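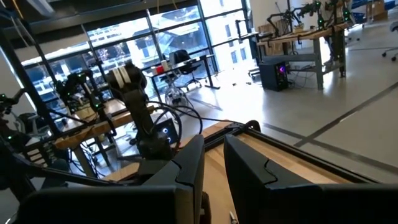 Is a five-finger style hand worth the money over a two-finger gripper for general tabletop work?

For most tabletop work the two-finger gripper is the better buy, and the hand only pays off on round or soft items that need to be held from several sides.

By Moushumi Ranasinghe
November 27, 2025

m_ranasinghe
That's where I've landed, anyway, and I'd like to hear from people who landed somewhere else. We've been comparing the Griltel hand with the Cana parallel gripper since April. Same model of arm, same Mridha controller, same Irkix wrist camera when we can make it fit. Each one got 100 grasps per object from a set of household things, nothing over 300 grams.

On boxes, mugs by the rim, and anything with two flat sides, the Cana was faster and dropped less. On round things the Griltel was clearly better. It wraps, so being a little off center doesn't matter much. With the Cana, off center means the ball squirts out toward the camera.

The price difference where we are is 2,000 dollars per unit. I can't justify that for every arm.

halfstep
What pads did you have on the Cana? The stock ones are hard and slick. If you ran stock pads against a hand with rubber fingertips, you compared rubber to plastic.

m_ranasinghe
Stock for the first set, silicone for the second. Silicone closed maybe half the gap on round objects. It made no difference on the boxes.

pelican_drive
I disagree with the whole setup. You ran the hand with the same grasp planner as the gripper, I assume? Then you told a hand to behave like an expensive pincher. Of course it lost on boxes.

m_ranasinghe
Different preshape for each object, picked by the operator. The approach direction came from the same planner, so that part of your complaint is fair.

pelican_drive
It's a big part. A gripper wants to come in square to two faces. A hand often wants to come in from above and close around. Feed it a side approach and the thumb hits first.

dlagman
Divina here, I ran most of the sessions with Moushumi. We did see the thumb problem and we dropped side approaches for the hand after the first week. Nearly everything with the hand is from above now. The numbers she's quoting are from after that change.

Cabling is my bigger complaint. The hand adds its own bundle on top of what the arm already carries, and it wants to loop over the wrist. You have to leave enough slack for full wrist rotation, and then the slack swings around. The gripper side is tidier, though I wouldn't call it tidy. 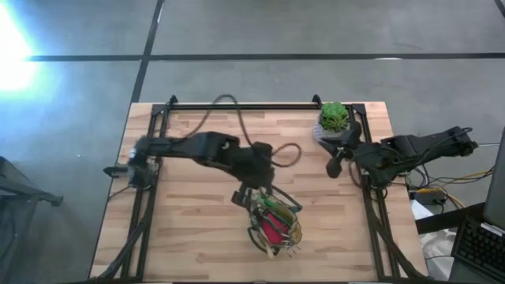 How often does a tendon-driven hand need to be recalibrated?

Once per work session is enough for ours, plus again after any hard contact with the table.

dlagman
I get asked that in messages every time I post about this, so there it is. It takes a few minutes with the Mridha tool. The Cana needs nothing beyond a zero at power-up.

The round object we use most is the red one. From above, the hand closes around it with the fingers curved under, and the struts block a lot of the view from overhead. If your policy depends on seeing the object while it's held, plan for that. The gripper hides less of what it's holding.

The potted succulent at the far right corner is for the gripper arm. Rounded paddle fingers, small pot, gray and textured. It's a useful test object: if you come in too high you get leaves, and if you come in too wide you run into the top rail.

halfstep
Why not give the pot to the hand as well? That seems like exactly the case where wrapping helps.

dlagman
We tried. The pot is small and low, and with the rail right behind it there's no room for the back fingers. Move it to the middle of the table and the hand does fine.

torque_and_tea
So the rail decided it. I'd put that in the write-up. People will read "gripper wins on pots" and buy accordingly.

m_ranasinghe
Agreed, I'll add a line. We also have a run of 338 grasps with the pot in random spots, not in the 100-per-object set. The hand and gripper are close enough there that I wouldn't pick one on that result.

pelican_drive
That's more interesting than the main table, to be frank. Can you post the failures by position?

m_ranasinghe
I can after the holiday. The logs are on the other machine and the labels need cleaning up.

torque_and_tea
Question on the Irkix. How does it do with tall windows behind the arms? I have one whole wall of glass and my wrist view blows out every time the arm tips up.

m_ranasinghe
We have the same kind of wall. Lock the exposure on the tabletop with the arm pointing down and leave it there. The windows go white when the wrist tips up, and the table stays usable. Auto exposure was worse for us because it kept hunting during the approach.

halfstep
Blinds are cheaper than any of this.

dlagman
They are, and then you're training on a room with blinds. We want the daylight in there — the arms have to work in it.

pelican_drive
I still say you undersold the hand. If it had its own planner I'd expect the box numbers to come up too.

m_ranasinghe
Possibly. If you have a planner config for the Griltel that you trust, send it and I'll rerun the boxes with it.

pelican_drive
Will send it this weekend. It's set up for a different arm, so check the wrist limits before you run it.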